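Home > Reviews > Laundry & Storage

Kasberg small plastic basket: two months on
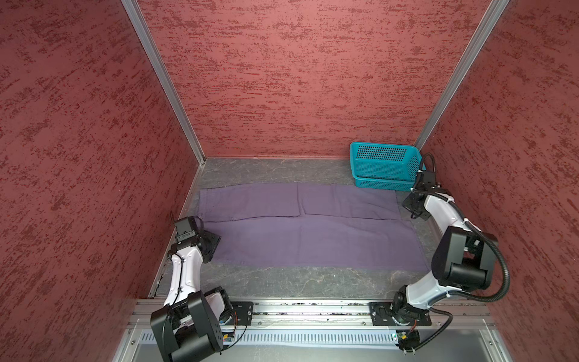
The teal basket at the back of the worktop, with a purple cloth folded in front of it.

I bought the Kasberg to replace a wire one from Jarley that had started to rust at the joins and was leaving marks on tea towels. It has been in use since April, mostly for clean cloths waiting to be folded and put away.

It's a plain rectangular basket with small square holes along the sides. The plastic is fairly stiff. I weighed it on the kitchen scales and got 700 g, a bit heavier than I'd expected, and it doesn't slide about when you pull something out of it.

Mine holds 12 tea towels if they are folded, or 6 if they are thrown in. Large cloths are more of a squeeze. The purple one goes in if I fold it in half, then in half again and roll it. Folded once, it's far too big and has to stay on the worktop.

Cleaning is easy enough. Fluff collects in the holes, and a washing-up brush gets it out. I haven't tried it in the dishwasher and the label didn't say whether you could.

There are a couple of things I don't like. The rim is sharp underneath where the moulding hasn't been trimmed properly, and I went over it with a nail file. There is also no lid, and Kasberg don't sell one separately. The Mahawong basket I looked at in the same shop did have a lid but cost twice as much and only came in cream.

I'd buy it again at the same price. If you want something to carry wet washing down the garden, get a bigger one with proper handles.

Rating: 4 out of 5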